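Slide 1 — title

Hello everyone, I'm Elsie. Wait for the door to shut, it's loud. Say thanks to Annag Cairns for swapping slots with me. Mention the handout is by the coffee and that questions are fine as we go.

Slide 2 — why I'm talking about house rules

I look after the two-arm cells at Skedard, and for a long while our rules were a page of A4 taped to a door. Then we grew, and by June we had people starting who'd never met the person who wrote the page. (That was me. I'd forgotten half of what I meant by it.)

So we rewrote the lot. It came out at 29 rules, I've since got it down to 25, and I'm only going to do the ones people argue with. If you want the full list, it's on the handout, second side.

Slide 3 — the layout rule

Small objects go in the middle, between the arms, lying flat. The tray goes towards the back where a gripper can come down on it from above. Anything that isn't part of the task can stay in, but it has to be written on the sheet. Ansel Abernathy wanted a bare floor every time and I do see why — only then you learn nothing about how the arms cope near clutter. We went back and forth on this for weeks! Leave the pictures up while I talk.

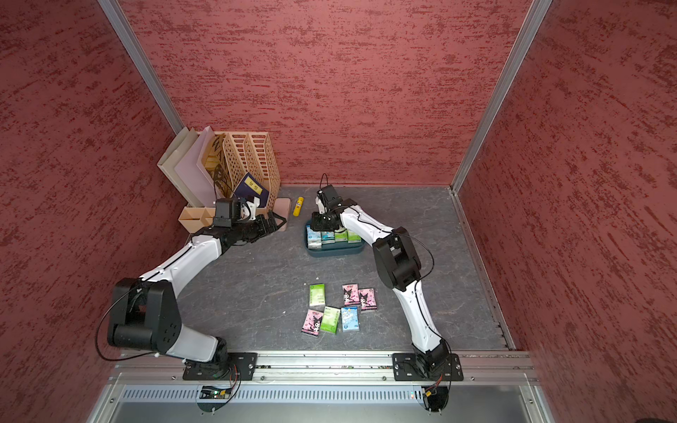
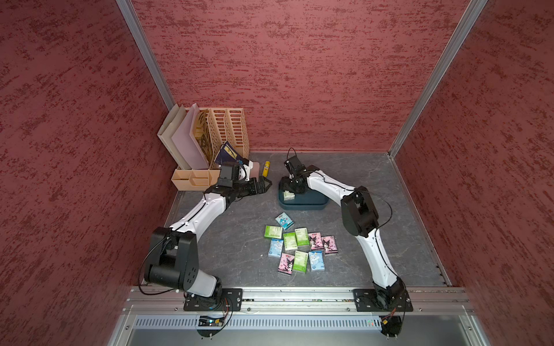
Both pictures: tissue packs on the floor between the arms, right gripper at the tray, stationery in the back-left corner.

Point at the back-left corner first. Ask the room: would you list the glue stick? Let them fight a bit. Our answer is yes, list it, and note whether it's lying down or standing up, as it's different in the two pictures and that matters if you compare runs later.

Then the packs. They look alike from across the room but the sheet wants the colour and the print for each one. Wanda Alcantara says this is fussy. She's right, it is, and I'm keeping it.

Slide 4 — cables

Slack loops at the elbow and shoulder are fine, you need them. What we check is that no loop can reach the objects through the whole move. Slow run first, hand near the stop, then normal speed. No reaching in while the arms are powered, not even to straighten one pack. I've done it, I got told off by Ville, quite rightly.

Slide 5 — who can stop a run

Anyone. Visitors too. No form to fill in before you press it, the form comes after. If I'm short of time skip the Clemomska story and go straight to the sign-off sheet.

Slide 6 — sign-off

2 names per session, one sets up and one checks. Swap at lunch. Show the blank sheet, then questions.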